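Levstead workshop teaches robots by hand

Staff at the Coltach workshop in Levstead have started showing a robot its jobs by hand, using a pair of grippers held by a person, one in each hand. No programming, no joystick. You do the task, the grippers record how.

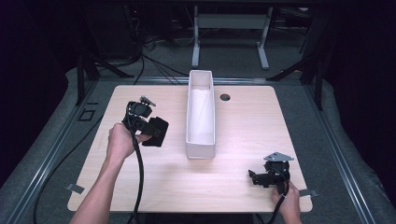 Jade Campbell, who runs the sessions, says 64 goes at a task is enough to start with. So far the group has 763 on disk, across 2 tasks. Target for January is 80 goes per person, which she admits is "a lot of picking things up".

Kohei Iwasaki did most of the early ones. Slower is better, he says, and keep your wrists steady. "First day I went far too fast. Had to bin the lot."

Remote control was tried before that. Dropped after a fortnight, people found it tiring and the movements came out jerky.
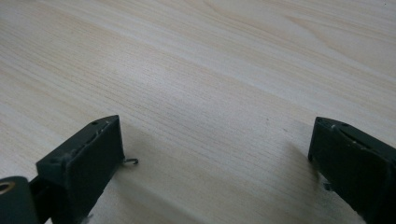

Each go starts with the jaws wide open, then a pause, then the task. Skip the pause and the software cant tell where one go ends and the next begins. Macarena Jara checks every recording befor it goes in.

Training on the full set begins next month. Open evening planned, 6pm start, date to follow.

Last updated: 4.15pm

Related
Fistmont depot to trial night sorting
Lâm opens second repair shop
Vy Hầu on learning to solder at 50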